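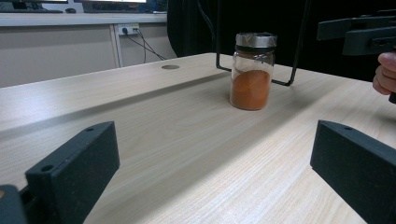 According to Ylva Skjelbred, most of the errors in a grasp planner come from the clock, and the geometry is usually fine. Ottar Halvorsen, who maintains the planner at Navarau, agrees only in part.

Home | Articles | Interviews | Tooling | Archive

"Timing is where we lost March," he said. "Two streams, two clocks, and the pose estimate lagged the finger width." The team now stamps both at the driver and resamples before anything reaches the planner, a tool called Kaster.

Glass is the harder part. Depth readings on a clear jar are unreliable, so Kaster fits a cylinder to the lid and extends it down to the support plane. "The lid gives us an axis," Halvorsen said. "The wall gives us noise."
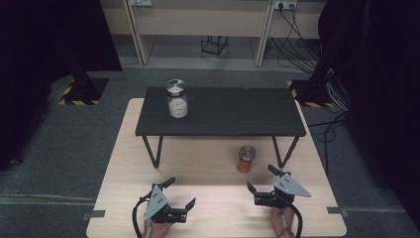
The support plane has to be found per object, he added, as a single global plane puts the lower items at the wrong height. Planning runs on a horizon of 600 milliseconds and is redone at every control update. Longer horizons were tried and dropped - the tail of the plan was never executed.

Halvorsen wants replay next. "If I can't rerun a failure from the log, I don't have a bug report."

2 comments | Share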